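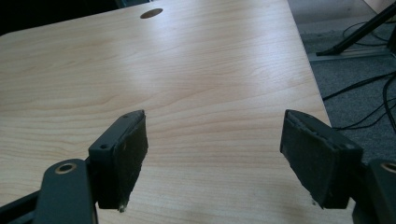 Right edge of the table, with the cable opening toward the back and black cables on the carpet.

Workspace notes: tabletops and cable openings

The review of the tables at Rondarwood closed on December 26, 2021. It covered surface wear, the round cable openings and the route cables take from the top to the floor. The tables were supplied by Fundik on a 4-year service agreement, and the tops remain within its terms. Fine scratches are classed as cosmetic and do not qualify for replacement. 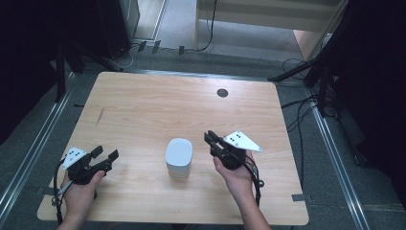
Placement of small items affects how much of a top can be used. The earlier layout sheet put everything along the back edge, which blocked the opening and forced cables over the side. The revised sheet keeps an 80 mm clear zone around the opening and moves loose items forward. The white container stands near the middle of the wood, well away from the dark opening, and that position meets the new sheet. Items taller than 275 mm should go on the side shelving - they cast shadows across the work surface and are easily knocked.

Glare was the second point. Light-colored tops return a good deal of overhead light, and several users reported that the grain is hard to see in the bright band. Aubert tested a matte wax on a spare panel. It reduced the reflection but marked under tape, so it will not be applied. 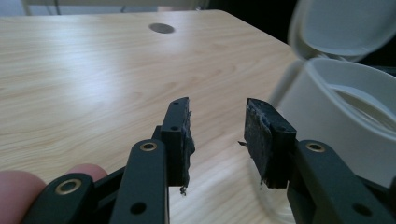

Cleaning therefore stays as it was. Use a damp cloth along the grain, then a dry one. Do not use solvent near the opening, where it can run down to the cut edge. Crumbs and black rubber dust should be brushed off before wiping, as they scratch when dragged.

Floor cables are still open. Varosar has quoted for 17 low-profile covers suited to carpet, with delivery in February. Until then, run cables parallel to the table edge where possible and keep connectors off the walking side.
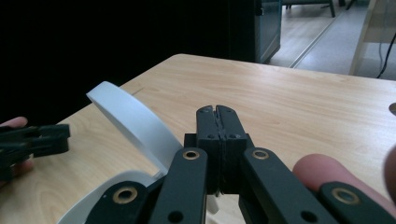

Jaws closed, brass bushings at the pivots.

Copies of the revised layout sheet are in the supply cabinet. The old version should be discarded.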